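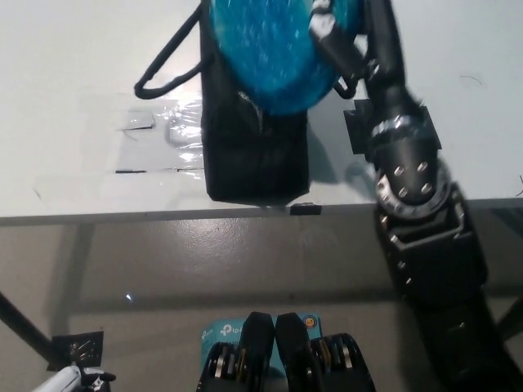 Figure 1. Black fabric bag with a blue object in it, on a white table.

Projects > Mobile Devices > Student Reports > Battery wear in used phones

Battery wear and standby drain in used budget phones
Rostyslav Palamarchuk and Imtiaz Debnath
Oct 5, 2022

1. Purpose

Many students on our course buy their phones used. Sellers usually list the storage size, the condition of the screen and whether the phone is locked to a carrier. They rarely say anything about the battery. We wanted to find out how much capacity a used budget phone has lost by the time it is resold, and whether the battery reading inside the phone can be trusted by a buyer who has no test equipment.

We chose one model, the Girkus Pop, because it is common in the local resale shops and has been sold with the same battery since it came out. Using a single model meant we did not have to correct for different screens or chips.

2. Phones and equipment

We tested 16 phones. Most came from Skaltusberg, a repair and resale shop near campus that lent them to us for the month of September. The others belonged to classmates. All were reset to factory settings before testing, updated to the same system version, and run without a SIM card.

For charging we used an Atura bench supply with a logging cable. It records current and voltage once per second and writes them to a text file. Imtiaz wrote the script that adds up the charge from each file. The script is in Appendix A.

3. Method

Each phone was drained until it shut itself off, left to rest for 30 minutes, and then charged to full with the screen off. We took the total charge going in as the measured capacity. This is a little higher than the real figure, as some of the charge is lost as heat and some runs the phone itself, but the error should be close to the same for every phone. We did two runs per phone and used the mean. Where the two runs did not agree we did a third and dropped the odd one out.

Standby drain was measured on its own. The phone was charged to full, put in airplane mode and left in a drawer overnight. In the morning we wrote down the battery percentage.

We also asked each owner, or the shop, how many charge cycles the phone had been through. The Pop keeps a cycle count in a hidden service menu, and we used that number where the menu would open. On four phones it would not open, so those are left out of the cycle comparison.

4. Results

The phones with fewer than 300 cycles all kept most of their original capacity, and they were close to one another. Above 300 cycles the spread got much wider. Two phones with nearly the same count were far apart, and the worst one in the whole set had lost 29 percent. Its owner told us it had spent a year plugged in on a car dashboard, which fits with what we read about heat and high charge levels.

The health reading in the phone's settings was less useful than we expected. It shows only "Good," "Fair" or "Service." Every phone but one said "Good," including the one that had lost 29 percent. The one marked "Fair" was not the worst by our measurement.

Standby drain did not follow capacity. Several worn phones held their charge overnight as well as the better ones. The highest drain came from a phone with a fairly healthy battery. We think it has a fault on the charging board, but we did not open it because it had to go back to the shop.

5. Problems

The first week of data was thrown out. We had been charging through a long extension cable, and the voltage drop made some phones switch to slow charging partway through a run. Rostyslav noticed this when the log files came out at very different lengths.

Room temperature was not controlled. The lab heating was off at night, so the overnight runs were cooler than the day runs. A better setup would keep the phones in a box at a fixed temperature.

6. Conclusions

For this model, cycle count is a fair guide up to 300 and a poor one after that. The reading in the settings menu should not be used alone when buying. A buyer who can get into the service menu should ask to see the count – and should also ask how the phone was used. We would like to repeat the test with a second model and more phones above 300 cycles, where we have too few to say much.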